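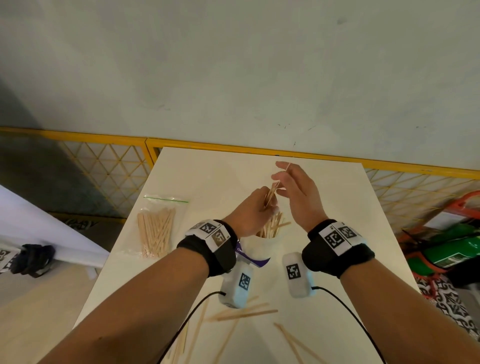
Week 4: Pack sizes, unit loads, and why your stock count is off

Reading for this week is the unit load chapter, skim the part on drums. Bring a calculator. Phones OK for the exercise, not for the quiz.

Recap from last time

Stock keeping unit = the thing you count. Sounds obvious. Most errors we looked at in week 3 came from two people counting different things under the same name. One counts boxes, the other counts pieces, both write it in the same column.

So today: levels of packing.

Levels

Each (or piece). The single item. What the customer uses.

Inner. A small group of pieces held together somehow. Band, sleeve, shrink wrap, bag.

Case. Inners in a carton. Usually what gets a shipping label.

Pallet or unit load. Cases stacked and moved as one.

Not every product has all of these. Wood screws often skip the inner. Greeting cards nearly always have one. Some goods have a fifth level (display tray inside the case), treat it as an inner for this course.

Words differ by trade. Some people say "sleeve," some say "bundle," some say "pack" for all of them, and that's where the trouble starts. On your homework write the level AND the quantity every time. "5 packs" gets no credit. "5 inners of 12" gets credit.

Why group at all

Counting is faster. Handling is faster, one pick in place of a dozen. Small things get lost less.

Costs: somebody has to make the group. Labor or a machine. Material (the band itself, cheap, but see below). And a broken group is worse than no group. An inner of 12 that has 10 in it still gets counted as 12.

Holding the group together

Rubber band. Cheap, quick, reusable. Dries out and snaps in long storage. Marks soft goods. Tension depends on who put it on. Fine for wood, pencils, cutlery. Bad for paper, curls the edges.

Paper band. Flat, printable, tamper evident. Needs a machine or a lot of patience.

Shrink wrap. Good protection from dust. Needs heat. Can't re-close once opened.

Bag. Holds odd shapes. Slides around in the case so your cube calculation will be wrong, always add slack.

Loose fill in a tub or cup. Not really an inner, but common at the counter end. Customer takes what they need. Count by weight, see below.
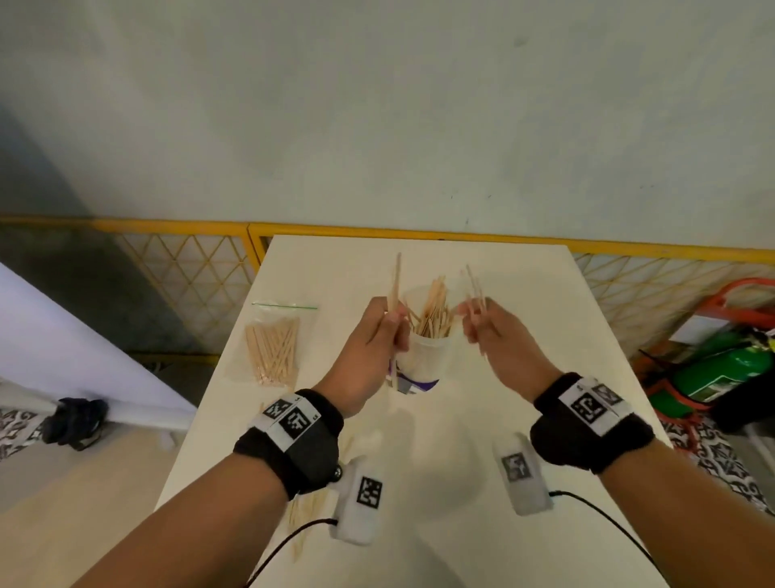 Small bundles of flat sticks and the cup, seen from the packer's side.

Which one to pick? Start from how it leaves the building. If it leaves by the piece, a weak closure is fine. If it leaves by the inner, the closure has to last the trip and still look OK. Lots of firms pay for a strong closure on goods that get torn open one aisle away. We'll come back to this in the Skileck case.

Converting between levels

Worked on the board, copied here for people who missed it.

Product packed 12 pieces to the inner, 4 inners to the case. So 48 pieces to the case.

Order 1: 252 pieces.
252 / 12 = 21 inners, nothing left over.
21 / 4 = 5 cases, 1 inner left.
Ship as 5 cases + 1 inner. Clean.

Order 2: 895 pieces.
895 / 12 = 74 inners, 7 pieces left.
74 / 4 = 18 cases, 2 inners left.
Ship as 18 cases + 2 inners + 7 pieces.

Order 2 is the annoying one. Seven loose pieces means opening an inner, and the 5 that stay behind go back on the shelf as... what? If your system has no line for loose pieces they vanish, or somebody types in 1 inner and you're over by 7. Do this a few times a day and by November the count is garbage.

Fixes, pick one and stick to it:
- Round orders up or down to the inner, tell the customer
- Keep a seperate loose location, counted in pieces only
- Charge a broken pack fee (customers hate it, works)

Check your work backwards every time. 18 x 48 = 864, plus 24, plus 7 = 895. Good.

Counting by weight

Weigh a known sample, get the piece weight, weigh the lot, divide. Subtract the container first!! Half the class forgot the tare last year.

Works well: metal parts, molded plastic. Works badly: anything natural. Wood picks up moisture so the piece weight drifts with the season and with where it was stored. Use a bigger sample, re-sample with each new lot. Don't carry over last month's piece weight.

Scale has to be fine enough for one piece. If one piece doesn't move the display you can't count with it.

Case reading: Skileck and the Kirkthorpe depot

Handout is on the shelf by the door. Skileck sells school and craft supplies, changed its inner from 10 to 12 and kept the old item number. Kirkthorpe had both sizes on the same shelf. Read up to the table, stop before the solution.

Think about:
What should have happened to the item number?
Who finds out first, the warehouse or the customer?
Old stock: repack, sell through, or mark down? Put a cost on each, even a rough one.

Testura is the inventory package in the handout screenshots. You don't need to learn it. Just notice it has one quantity field and a dropdown for the unit, and that the dropdown defualts to "each."

Homework

1. Pick something from your kitchen that has at least 3 packing levels. List level, quantity, closure.
2. Redo order 2 with 10 to the inner and 6 inners to the case. Show the backwards check.
3. One paragraph on loose stock. Which fix above, and for what kind of business.

Hand in before class. Late = half credit, same as always.

Next week: pallets, stacking patterns, overhang. Read ahead if you can, it's a long one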